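Cell diary, February

Well, it was going to be a boring day. I had my tea, I had my little list, and the list said: run the kitting job on the two arms, log the cycle times, go home before dark. The job is one each out of the yellow bins and onto the paper in the steel tray, and we'd been doing it long enough that I'd stopped holding my breath every time the gripper closed. That was my first mistake, I think. I always get a bad day right after I stop holding my breath.

The morning run was fine. Lovely, even! Boards came up, boards went over, boards went down. I wrote "smooth" in the margin and underlined it, which I now find very embarrassing. 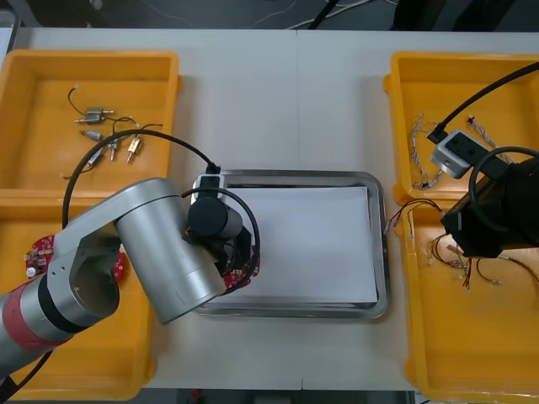 Then at 3 in the afternoon the left arm just stopped, board in the fingers, and threw an 1811 at me. If you've never met an 1811 on the Pesulau controller, lucky you. The text that goes with it says "protective hold, external torque," and the manual gives it one paragraph, most of which tells you to call Henstead. What it means in practice is that the arm felt a push it didn't expect and decided to stay put until a grown-up came over. Fair enough. Except there was nothing pushing on it that I could find. I walked around the table twice (outside the tape, thank you very much) and saw no collision, no snag, nothing leaning on anything.

So I cleared it. And here's the part I'm writing down so I can't pretend later that I didn't do it. I cleared it from the pendant without opening the gripper first. The Pesulau remembers its last grip command when you clear a hold, and if the force setting has been touched in between, it goes to the new number the moment it wakes up. I had touched the force setting. I'd been fiddling with it at lunch for the wire harnesses, which are floppy and like to slide out, and I'd left it up high. The arm woke up, squeezed, and the board popped out of the fingers like a watermelon seed. It hit the rim of the tray and skittered off the table onto the floor.

I said a word. Then I hit the stop, which I should have done before the word.

What really got me is that my hand had been heading for that tray. I wasn't inside the tape yet, but I was leaning, because I'd had this half idea that I'd catch the board if it slipped. Catch it! With my fingers, next to a gripper that was about to close harder than I'd told it to. I sat down on the stool after that and drank the rest of my tea cold and felt pretty foolish.

I wrote it up as a near miss. I went back and forth for a while, since a dropped board is only a dropped board, but the leaning bothered me and the form has a box for exactly that. The Fleltville office likes those forms the same day, so off it went.

The other half of the afternoon was the boards themselves. I wanted to know if the grip had been hurting them all along, quietly, so I put the arms in slow mode and went back to picking out of the bin to see how the fingers come down when the boards are lying on top of each other.

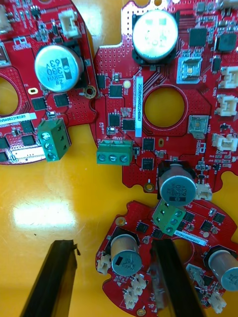
Page last changed: February, 10 at night

Okay, back after dinner. The pile is a problem all by itself. With the boards overlapping, a finger can come down on the neighbor's parts while it's going for the one it wants, and then the torque reading wobbles, and then (I bet you anything) you get your 1811. I scrolled back through the log and found a little bump in the wrist torque at cycle 1275, way before lunch, that never got big enough to trip. So the arm had been grumbling all day and I was writing "smooth" in the margin.

I don't know for sure that's the cause. The cable is my other suspect. Ghorbani, who made our cable clips, changed the plastic over the winter and the new ones don't hold like the old ones did, and a cable that pulls on the wrist looks just the same to the controller as somebody's elbow.
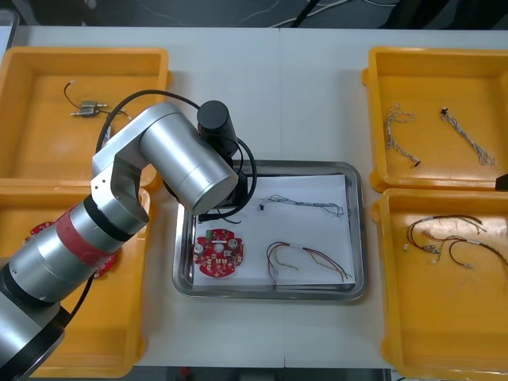
The plan for tomorrow is mostly dull stuff. Gripper open before any clear, every time, and I've taped a note to the pendant that says so in big letters. Force goes back to the old number for boards and gets its own number for harnesses. And I'm going after that black cable with fresh clips, because it swings out in a great big loop over the arm and around the wrist, and a piece of it hangs right down onto the tray by the edge of the paper, which is asking for trouble when there's a board and two harnesses lying there to get dragged. If the 1811 comes back with the cable tied down, then I'll go bother Henstead about the torque sensor.

I also need to order tea.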